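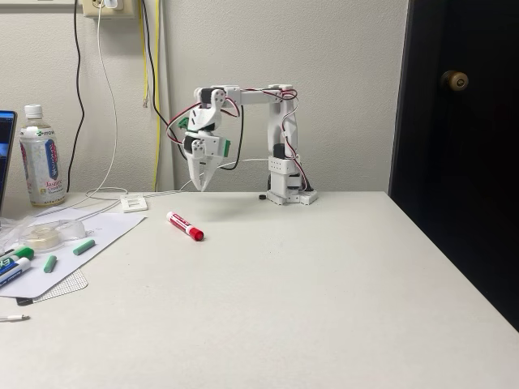 Pelletti names third finance chief in four years

February 25, 2019

Fleet leasing company Pelletti has hired Seren Bowen as chief financial officer, the third person to hold the job since the company bought its smaller rival Wundell. She starts in May.

In a statement, Pelletti said Bowen would "sharpen our focus and unlock the next stage of growth." It did not say what that stage is. Similar wording greeted her predecessor, who left after 16 months with a plan to cut overhead that was never published in full.

Bowen comes from Lekora, a truck rental business, where she ran finance and purchasing. Pelletti credits her with "transforming" the company's books. Lekora did report better margins while she was there, but it also closed depots and sold a large part of its older fleet, and its public filings don't make clear how much of the gain came from day-to-day business and how much from the sales.

The new CFO will need to explain a few things of her own. Pelletti now employs 251 people, fewer than before the Wundell deal, which was sold to investors as a way to add staff and open new offices. Almost 70 percent of its lease income still comes from customers it had before the purchase. The company calls this loyalty. Customers who came over from Wundell have complained about late invoices and two sets of account numbers, a problem Pelletti first promised to fix last May.

Then there is Joo, the online booking tool the company has been building for its small business clients. Pelletti said again this week that Joo is "on track," though it gave no launch date and would not say what has been spent. Bowen will oversee the budget — a job that used to belong to the head of technology, a post now vacant.

Pelletti turned down a request to interview Bowen before she starts. Her pay was not disclosed. The company said she will present her first set of quarterly results herself.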